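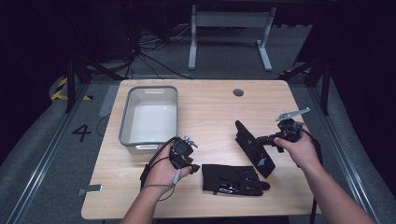

Station 4: tabletop with bin (back left), angled pad and fingerless glove.

Iltwood Tabletop Sorting, data card

Summary
Short episodes of small items being placed into a bin on a table. 1435 episodes, 9 item types. Maintained by Nanna Østergaard.

Layout
Light wooden top, rounded corners, round gray cable grommet near the back edge. The bin is rectangular, translucent plastic with a gray rim. Its start position is the back-left part of the table. Floor is gray carpet; station numbers are marked on it in black.

Items
Item names are given in items.csv. The two soft classes are "glove" (black, fingerless, laid flat at start) and "pad" (black, wedge-shaped, long). Both carry small white printing, which is not transcribed. Orientation at start is free and is logged as one of eight headings.

Splits
train: 1085
val: 175
test: 175
Splits are by station and operator. The Plirnham sessions appear only in test.

Labels
Start state, end state, item order, bin moved (yes/no). End state was checked by a second annotator on 700 episodes. Disagreements are kept in the column end_state_b.

Known issues
Glove and pad are confused in early labels when they overlap; use labels_v2.
Bin position is missing for part of the Panyasiri sessions.
Item order is unreliable where both hands release in the same second.

Changes
May: added labels_v2, removed duplicate rows from items.csv.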